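# About Semgate

Hi, I'm Tineke Desmet, and I started Semgate with a box of secondhand parts and a very patient landlord. We're a small company and we do one thing for other people: we write, test and tidy up the working rules for robot benches. If you have an arm on a table and more than one person using it, you probably need some rules, and you probably already have some bad ones (we did too!).

## How we got into rules

Before this I spent years running arms for a packaging outfit called Dultska. Good people, terrible notes. Every shift had its own way of starting up, its own way of naming a run, and its own opinion on how fast was too fast. One October we had two people working the same job for a week, and when we put their records side by side we couldn't compare a single thing. One wrote down the start of a run when the program loaded. The other wrote it down when the arm moved. I went home that weekend and typed out my first bench rules, all 9 of them, on one sheet of paper.

That sheet is still the start of everything we hand over. It has been rewritten more often than I'd like to admit, and number four has been argued over so many times that we just call it "Rizzi," after the project that caused the trouble.

## The bench rules, more or less as we use them

1. One person is in charge of the arm at a time. Say it out loud when you swap.
2. Know where the stop button is before you power up, and press it once to check it. Every day. Yes, even you.
3. Hands stay off the table while the arm is live. If something rolls away, stop the arm first and then go get it.
4. A run starts when the arm moves and ends when it's back at its rest position. Write both down.
5. Slow speed for anything new: new object, new program, new operator.
6. Look at the fingers before the first run, faces and tips. Scuffs are fine if they're in the log. Chips and cracks mean you change the finger.
7. Keep failed runs. Mark them as failed and leave them in the folder with the rest.
8. If you change the cloth, the lights or a camera, start a new set with a new name.
9. Leave the bench so the next person can start without asking you anything.

I know, it looks like common sense. But try getting a whole team to do number seven! People love to throw out the bad ones, and then six months later somebody asks how often a grip fails and all you've got is a folder full of successes.

Number eight gets the most groans. Cloth is the big one. It creases, it picks up lint and little dark specks, and a program that was happy on Monday can get fussy about a fold later on. We don't ask people to iron anything. We ask them to write down what the surface looked like and to not go swapping it halfway through a set.

## What it's like working with us

We come to your bench and watch for a day, and we mostly keep quiet (hard for me). Then we write a first draft with you, in your words, and you try to break it. A full check is 500 runs with one simple object, split across everybody who uses the arm. We like a plain round thing for this, something that will show you pretty quickly whether your operators are lining up the same way or each doing their own dance.

Our longest check so far was the one we called Sandia, which ran to 924 runs before everyone was satisfied. We kept 743 of them in the final comparison. The others had a missing start or end entry, so they went in a separate folder with a note on top, just like rule seven would want. I was a bit embarrassed by that number at the time, but it got us to redesign the log sheet, and the new one is so much nicer to fill in.

We don't sell robots and we don't repair them. We also don't do legal sign-off or certification. The safety standards for your country and your machine come first, always, and our rules sit underneath them as the everyday stuff: who, when, how fast, and where it gets written down. If one of our rules ever bumps into your safety officer, the safety officer wins and we fix the rule.

## Come and argue with us

The rules are free to copy. Print them, cross things out, write in the margins, send us the messy version. Some of our best changes came from people who thought we'd got it badly wrong, and I really do read every page that comes in. If you'd like a visit, tell us what arm you have, how many people share it, and what your last disagreement was over. That last part is the most useful!

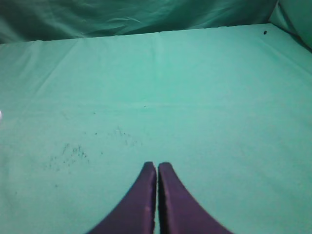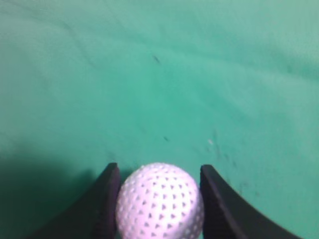
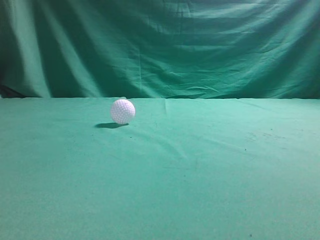
*Green cloth, on the bench. The white ball between the fingers is in the second picture.*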